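Comparing two grippers in simulation without fooling yourself
Posted by Agata Cocco, 22 Apr 2022
Filed under: Grippers, Simulation, How-to

Every vendor has a chart showing their hand beating somebody else's hand. I have made a few of those charts myself, and I would not bet lunch on any of them. What follows is the procedure we use at Zotetti before we let a simulated result influence what we buy. It takes two days if your assets are already in order. They won't be.

What you need

A simulator you can script. A model of the arm you own. Models of both grippers, with masses and joint limits you have checked yourself against the data sheet. A handful of ordinary objects. Something to log contacts with.

We compared the Hesterberg two-finger gripper with the Unnithan four-finger hand, both on the same white arm. The names matter less than the method.

Step 1. Fix the arm and the controller first

Pick one controller, tune it with no gripper attached, then add each gripper's mass and check again. If you tune with the four-finger hand on and then swap to the parallel gripper, you have tuned for the hand. Osvaldo Fontana spent most of a week admiring a result that came down to exactly this.

Save the gains to a file and make it read-only. People will be tempted.

Step 2. Choose dull objects

Use things with different problems. We settled on a tomato and a small ribbed jar with a cyan lid, the jar lying on its side on the counter. A sphere can be grasped from nearly any direction, so it tells you whether the fingers close evenly. A jar on its side can roll, and a sloppy approach will push it away before the fingers meet.

Leave out the cube. Everything picks up the cube.

Step 3. Set the friction, then distrust it

Start with one friction value for all fingertips. Then run the whole set again at half that value and again at double. If the ranking of your two grippers changes, you are measuring the friction setting and should stop here until you have a number from real rubber on real glass. Ours changed. We stopped, measured, and started over in a worse mood.

Check the collision meshes while you're in there. Many hand models ship with fingertips wrapped in fat convex hulls, and a fat fingertip makes contact early and looks wonderfully secure. Turn on the collision view and look at the tips from the side.

Step 4. Randomize the start, not the goal

Move each object within a patch of counter you could really reach, and rotate the jar freely about the vertical axis. Keep the goal the same: lift, carry to the open shelf, release, and the object must still be there when the clock runs out. We ran 1000 trials per gripper per object. Use the same random seeds for both grippers, so that each one faces the same layouts.

Step 5. Decide what failure means before you look

Write it down. Ours was: dropped, knocked off the counter, touched the shelf wall with any finger, or took longer than 20 seconds. Arturo Ferraro wanted to forgive light touches on the shelf. Fine, but he wanted it after seeing which hand was doing the touching, so no.

Step 6. Watch the failures

Success rates hide everything. Pull 10 failed runs at random from each set and play them back slowly. You're looking for objects that pop out of the fingers at odd speeds, fingers that sink into the jar, and arms that take a strange route because of a joint limit. The first two are simulator trouble and should be thrown out for both grippers. The third is your planner's fault, and the gripper gets blamed for it.

Step 7. Try it on hardware, at least a bit

We took the layouts where the two grippers disagreed most and set up to 20 of them on a bench at our Ondley site. The four-finger hand kept its lead on the jar. On the tomato the lead vanished – the cheap gripper did just as well, and it was done sooner.

So is the hand worth the money? For jars on their sides, maybe. I'd want to see it after a few months of wear before I said more, and Benedetta Melis is rerunning the bench set in May with new fingertip pads. If you repeat any of this, send me your friction numbers along with your success rates. I won't read the second without the first.

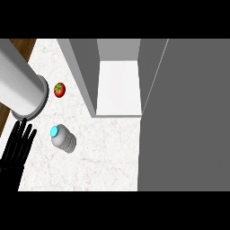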